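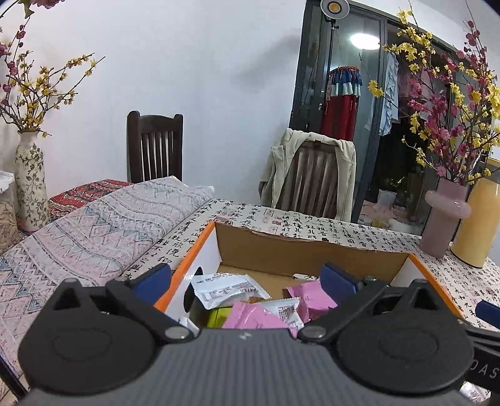
Search this forum Enter keywords Go

Snacks for a long drive with kids - what do you all pack?
Started by pondside_marlene, November 2025

pondside_marlene
Hello everybody! We're driving from our place out to my sister's in Pondevlow again this winter, 11 hours if the roads are kind, with three kids in the back seat and one very opinionated grandfather up front. Last February I packed the way my mother used to, with sandwiches in foil, cut fruit, a big tub of pretzels to pass around, and by lunchtime there was pretzel dust in places I'm still finding. So I'm leaning toward individually wrapped everything this time, all in one box between the seats, and whoever is hungry reaches in and picks. My husband thinks it's wasteful and my sister thinks it's genius. What do you folks do?

tallgrass_ed
Wrapped, every time. We tried a shared tub on the way to my in-laws and the two older ones fought over it for most of a state. With packets each kid has their own and that's the end of it. I let them pick their favorites at the store the night before, which eats up an evening but they feel like it's their box.

Ubaldo Tedesco
I'm going to be the grump here, I'm afraid. I raised four and we drove everywhere, and I really don't care for all that packaging. You end up with a car full of crinkly wrappers, and half of those little packets hold about two bites, so the kids open three or four and they're still hungry. I use small lidded cups, one per child, refilled at gas stops. Cheese cubes, crackers, grapes cut in half for the little ones. It takes me maybe twenty minutes in the morning with my coffee, and I enjoy those twenty minutes very much.

pondside_marlene
Ubaldo, I love that, I do, but I've met my children and the lids would be off before we left the driveway! Do yours not dump them?

Ubaldo Tedesco
Oh, they dumped them. The dog was very fond of those trips.

quiltsandcoffee
Could you split the difference? I do wrapped things for the mess (anything with crumbs, anything sticky) and fresh things for real hunger, and I hand those out myself when we're parked. The box is for boredom and the cooler is for lunch. Once I started thinking of it that way, I bought a lot less. I also keep a grocery bag hooked on the back of the seat for wrappers, and whoever fills it gets to choose the next song, so be ready to hear the same one for 136 miles.

tallgrass_ed
Stealing the song idea.

rosalind_k
Wherever you land, please go easy on the salty stuff. We had a trip where I let everybody snack freely on chips, then everybody drank, and then everybody needed a bathroom on the one stretch with no exits. Dry cereal is good, and so are plain rice cakes if yours will eat them. Mine won't touch them at home, but somehow in the car they're fine.

And no chocolate if the heater's blowing on the floor! I put a bag down there one winter and we had to eat it with a spoon from a rest stop.

Ubaldo Tedesco
I'll disagree with Rosalind a little, because I think a long trip ought to have a treat in it, chips or whatever they love best. My grandson still talks about the lemon cookies from the Fallahi bakery, 99 cents for the little bag, and he was five when we stopped there. Just save it for the last hour, when everybody's cross.

pondside_marlene
The last hour, yes. That's when Grandpa starts giving directions, so he may need a treat too. All right, I think I'm going with the quiltsandcoffee plan - box for boredom, cooler for lunch, and lemon cookies hidden under my seat where my husband can't get at them. Does anyone know if the rest area past Prultano has picnic tables with a roof? It was closed for repairs when we came through.

rosalind_k
It has two under a roof, or did in the summer. The bathrooms are on the far side of the lot, so park over there.

Contact us | Copyright Tradeo Family Boards | Back to top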